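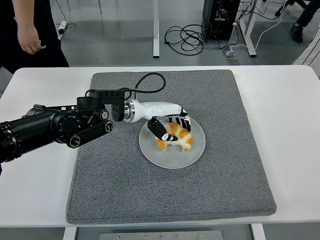

A croissant on a plate on the gray felt. More on those mats further down.

BREAKFAST TABLE IS BACK – Bultside hall, Tuesday, from 7

Quick one from me, the oven timer is going.

The breakfast table starts up again this Tuesday after the June break. Doors at 7 in the morning, coffee a few minutes after that if the big urn behaves. Same room as before, side door, please not the front one as the bell wakes the people upstairs.

What's on: croissants (plain), rye rolls, butter, two jams, cheese, boiled eggs til they run out. Signe Sveinbjörnsson is doing the croissants again, from her own dough. She starts the night before and won't be talked out of it. I asked if we could get frozen ones in for the first week and got a look.

For anyone who wants to try them at home, her notes, copied off the back of an envelope so blame me for the spelling:

Cold butter. Colder than you think. If it starts to smear, back in the fridge and go do something else.

Three folds, rest between each one. Overnight rest at the end if you can stand it.

Roll them up not too tight, then bend the ends in for the crescent. Straight is fine too, they taste the same.

Egg wash twice. Once after shaping, once right before the oven. That's where the shine comes from.

Bake till they're darker than you want. Pale ones go soft by nine o'clock.

Let them sit before you cut one open. I never do. She says I should.

Now the mats. The gray felt squares came from Mernmont and we have 26 of them, one per place. They stop the plates from sliding and they cut the clatter way down, which in that hall is a real blessing. But felt holds on to flakes like you wouldn't believe. So – shake them outside, over the grass, NOT over the sink. The drain had enough of us in spring. Jam on a mat: cold water, dab, don't rub, leave it flat on the rack in the back kitchen. No washing machine please. One went through on hot and is now a coaster.

Plates are the plain round ones with the little raised rim. Stack them ten high at most, the lower shelf in the left cupboard wobbles. The patterned plates belong to the Iltholm choir and have to stay where they are, even if they're closer.

Price is 5 a head at the door, kids under school age eat free. Coins are great, big notes at 7 in the morning less so. If you'd like to pay for the whole month up front, put it in an envelope with your name on and hand it to Troels Bjarnason.

We still need two people to set tables on Monday night and one more for teh washing up after. It's an hour, maybe a bit more. Tell Troels, or ring the hall on extension 3174 and leave a message with your name said slowly.

Also missing: the long bread knife with the black handle, and one lid for the butter dish. Check your bags.

Nut-free table is by the window as usual. Gluten-free rolls if you let us know by Sunday lunch, other wise it's eggs and cheese.

Got to go, timer again. See you Tuesday.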